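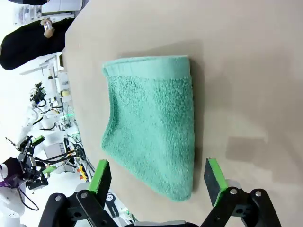

*Fig. 4. Gripper open over the hem-free end of a folded towel.*

## 4. Working rules for the towel station

I wrote the first version of this section in January, after Rodica Toma and I had spent far too long arguing over whose habits were the right ones. We've settled most of it now (she won on the speed limit, I won on the stop button!), so please use these rules as they stand and tell me if something doesn't fit your bench.

**Before you start a run**

1. Clear the table of everything except the towel. Pens and phones go on the shelves, and yes, that means your mug too.
2. Fold the towel and lay it flat, with the woven hem band at the far end from the gripper. The looped part squashes nicely between the pads, while the hem tends to slide about.
3. Open the fingers all the way and bring them down either side of the near end. Stop there and look. If a finger is resting on the cloth, back off and line up again.
4. Check the green pads for lint. I give them a wipe every 200 grips, and Lesia Sirko does hers more often than that.
5. Say "moving" out loud before you press go, even if you think you're alone in there.

> **Caution:** Keep your hands on your own side of the table edge whenever the arm is live. Standing nearby with the handheld is fine. Reaching in to tug a corner straight is how I got my knuckles rapped, and I knew better.

**While it's running**

6. Keep the speed at 105 mm a second or lower for anything soft. The Kodine software will let you go up to 400, but please don't with cloth.
7. One person drives, one person watches. If the watcher says stop, you stop, and you can have the chat afterwards.
8. After 2 failed grips in a row, pause the run and refold the towel by hand with the arm off. Trying a third time just drags it across the table.

**Note:** shadows from the arm can fall on the table right beside the towel. If your edge finding starts wandering, move the lamp before you start fiddling with the settings. Maksym Bilyk lost a whole morning to that one.

**When you finish**

9. Lift the arm clear, close the fingers and switch off at the wall side.
10. Write the run in the Breltamum log, including any stops and who called them.

Spare pads are kept with Melaniia Zakharchenko; ask her for a pair, and fit both at once so they wear evenly.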